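2019-04-24
By Imani Benavides

Where Does a Snack Wrapper Go?

I love snack time. I love it a bit less five minutes later, when the snacks are gone and the table is covered in what they came in. So let's talk about wrappers! They're more interesting than they look.

Pick up an empty snack bag and give it a squeeze. Hear that crackle? Lots of snack bags are made of thin plastic film, and many have a super-thin coat of metal on the inside, much thinner than a hair. The metal helps keep air and light out, so the food stays crunchy.

Now look at the ends. See the tiny zigzags, like little teeth? That's where the bag was cut. The teeth help you too – each little notch is a handy place to start a tear. And the crimped part, with all the squashed lines, is where heat and pressure glued the two sides shut.

A box is different. A thin snack carton is made of card, and card is made from wood fibers pressed flat. Rip one and you might see fuzzy bits along the tear. Those are the fibers!

Our table gets a checked cloth at snack time, and a Pocky carton with strawberries on it and a crumpled pink wrapper both need to go once they're empty. We keep a bin with a green rim right beside the table, so it's a very short trip. 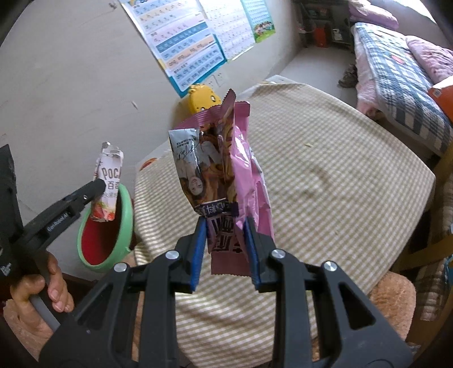 Try It: The Scrunch Test

Take an empty wrapper (shake the crumbs out first, please – my friend Ezekiel forgot and his socks were full of them). Scrunch it into a ball in your fist, then let go.

Did it spring open again? It's probably plastic film, and in many towns that goes in the trash. Did it stay in a ball? It could be paper or foil, so ask a grown-up what your town does with those.

Empty cartons can often be recycled. Squash them flat first and you'll fit a lot more in.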